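Häufige Fragen zum Probetraining bei den Tollonton Huller
Stand: Donnerstag, 2. April 2020

Wann findet das nächste Probetraining statt?
Im Dezember, sofern die Halle bis dahin wieder öffnen darf. Wer sich für den Frühjahrstermin angemeldet hatte, bleibt auf der Liste und muss nichts tun. Bitte auch keine Mails mit »Nur mal nachgefragt«.

Muss ich schon American Football gespielt haben?
Nein. Rennen, bremsen und zuhören reicht. Am dritten Punkt scheitern übrigens die meisten Receiver.

Was kostet das?
Das Probetraining 14 Euro, die Jahresmitgliedschaft 412 Euro. Die Ausrüstung kommt extra und wird bei Chatzigeorgiou bestellt — Lieferzeit nach Laune des Zolls.

Was muss ich mitbringen?
Stollenschuhe, Zahnschutz, Wasser und ein Handtuch. Helme und Schulterpolster leihen wir aus. Sie riechen nach Tradition.
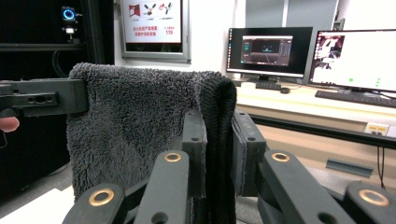
Graues Handtuch, flauschige Ausführung.

Ich wiege 104 Kilo. Werde ich automatisch in die Line gesteckt?
Headcoach Þórarinn Brøndum sagt nein. Gesehen haben wir es bisher anders.

Wie spricht man den Coach an?
Mit »Coach«. Alle anderen Versuche hat er höflich überstanden.

Bekomme ich nach der Absage meine Gebühr zurück?
Ja, über das Portal Multis, Menüpunkt »Erstattung«. Die Bearbeitung dauert, dort liegen derzeit 1060 Vorgänge aus allen Abteilungen.

Darf mein Vater an der Seitenlinie mitcoachen?
Nein.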